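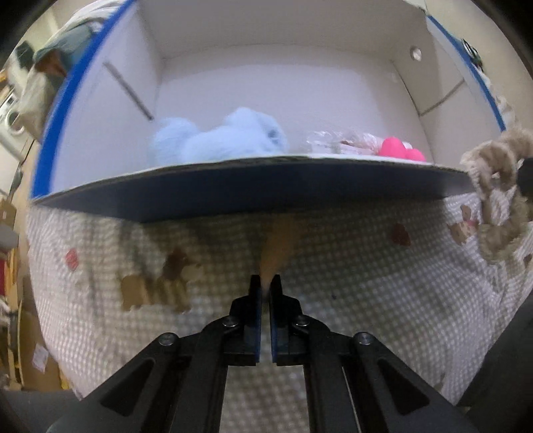

Who takes over the patient list when a family doctor retires and the replacement has not started?

The remaining clinicians at the practice hold the list between them until the new doctor is in post. Each patient is assigned a covering clinician by surname, and the assignment is printed on the recall letter.

Brumell Family Practice
Minutes of the Practice Operations Meeting, March

Present: Jeanie Nisbet (chair), Heriberto Bermúdez, Zixuan Yu, Ailsa Haldane (minutes)
Apologies: Struan Chisholm
Meeting opened at 12:35 p.m.

1. Minutes of the previous meeting
Accepted with one correction. Item 4 should read "repeat prescriptions," not "new prescriptions."

2. Matters arising
The replacement vaccine refrigerator has been installed in the treatment room. Temperature log is now kept on the door, read at opening and at closing. Dr. Bermúdez asked that the old log sheets be retained with the equipment records. Agreed.

The after-hours phone message still gives the previous closing time. Ms. Haldane to re-record.

3. Interim cover for the retiring physician's list
Dr. Nisbet reported that the incoming physician has signed but cannot start until credentialing with two insurers is complete. No start date can be given to patients at this stage.

The list was reviewed ahead of the meeting. There are 308 patients on regular medication who are due a review before the summer. Of these, 13 are on drugs that need blood monitoring at fixed intervals and cannot wait. Dr. Yu has taken all 13 and has sent lab orders.

The remaining reviews will be divided by surname: A to K to Dr. Bermúdez, L to Z to Dr. Yu. Dr. Nisbet will cover prenatal patients from the whole list. Dr. Yu noted that the split by surname separates some households where parents and children have different names. Reception may move a family to one clinician on request, without asking the clinician first, provided the change is entered in the chart the same day.

Dr. Bermúdez asked whether home visits were included. They are not. Five patients on the list receive home visits, and Mr. Chisholm has been doing the nursing portion. Physician visits for this group will be shared between Dr. Bermúdez and Dr. Nisbet, with the order of visits to be settled outside the meeting.

Action: Ms. Haldane to send the letter to patients once Dr. Nisbet has approved the wording.
Action: Dr. Bermúdez and Dr. Nisbet to agree on a home visit schedule.

4. Appointment length
Current reviews are booked at the standard length. Dr. Yu proposed a double slot for the first review with a covering clinician, on the grounds that the chart is unfamiliar and medication lists need to be checked against what the patient is taking at home. Dr. Bermúdez supported this for patients on several medications but not for all. He pointed out that double slots across the whole group would leave too few same-day appointments.

Agreed: double slot for patients on five or more medications, standard slot for everyone else. Clinicians may extend a follow-up at their own discretion.

5. Scheduling software
The Clodo booking screen does not show the covering clinician unless the chart is opened. Reception has been writing the initials in the comment field, which does not carry over to the printed day sheet. Ms. Haldane has asked support whether the field can be added. The reply was that it can be done at the next update, date not stated. The comment field will be used until then, with initials entered first, before any other note.

6. Lab courier
Pradetti has moved the afternoon pickup to 3:15 p.m. Samples drawn after that time go out the following morning. Dr. Yu asked that fasting and time-sensitive draws be booked in the morning only. Agreed.
Action: Mr. Chisholm to update the sheet in the draw room.

7. Exam room 2
The exam table does not hold its height when raised. Ó Conaill has quoted for repair and for replacement. Dr. Nisbet prefers repair — the table is otherwise in good order — but wants the parts warranty confirmed in writing. The room remains in use for consultations that do not need the table.
Action: Dr. Nisbet to request warranty terms.

8. Other business
Dr. Bermúdez will be out for a continuing education course later in the spring. Dates to be circulated. Dr. Yu will take urgent results on those days.

Refill requests left on voicemail are sometimes missing a date of birth. Reception to call back before passing the request on.

Meeting closed at 1:20 p.m. The next meeting will be held at the usual time, with item 3 first on the agenda.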